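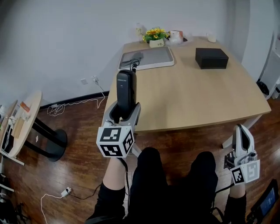
¿Y no sería más fácil dejar el cable suelto por la mesa y olvidarse de la bandeja? Me lo preguntaron en mayo, cuando circuló el primer borrador de esta guía, y mi respuesta sigue siendo no. ¡Con lo poco que cuesta colocarla bien!

## 4. Montar la mesa del cuarto Cervantes

1. Arrima la mesa a la pared, con el lado largo pegado al rodapié. Yo primero paso un trapo por detrás, que luego da una pereza tremenda.
2. Pon la bandeja blanca al fondo y apoya dentro el aparatito gris. El cable sale hacia tu lado.
3. La caja negra con tapa va a la derecha de la bandeja. Deja sitio para abrirla sin tirar nada.
4. Las flores, el papel y la botella, en fila contra la pared – sí, los girasoles se quedan, me encantan.

**Cuidado:** no dejes adaptadores por donde se pisa. Si el cable del enchufe cruza el suelo, pégalo a la pared con la cinta Dellon.

## 5. Repasar la luz

Antes de sentarte, enciende los tubos del techo y mira si alguno parpadea. Para esta mesa pido 590 lux, medidos sobre el tablero. Si te quedas en 262, toca avisar a Pavia y trabajar mientras con un flexo.
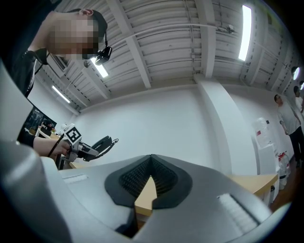 *Fig. 2. Tubos fluorescentes encendidos bajo el techo blanco.*

**Nota:** el flexo de repuesto lleva 200 cm de cable, así que llega de sobra (no uses alargador, por favor).

## 6. Dejar despejado el paso

1. Mete la papelera debajo de la mesa, hacia un extremo.
2. Deja 88 cm libres entre la mesa y lo que tengas detrás.
3. Échale un vistazo desde lejos: los cables que cuelgan del borde se ven mucho mejor así.

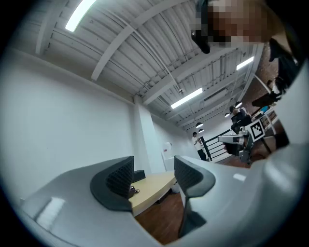
*Fig. 3. Mesa junto a la pared, con la papelera debajo.*

Si tu tablero es más corto que el nuestro, salta a la hoja de medidas de Nememar, revisada el 6/14/18.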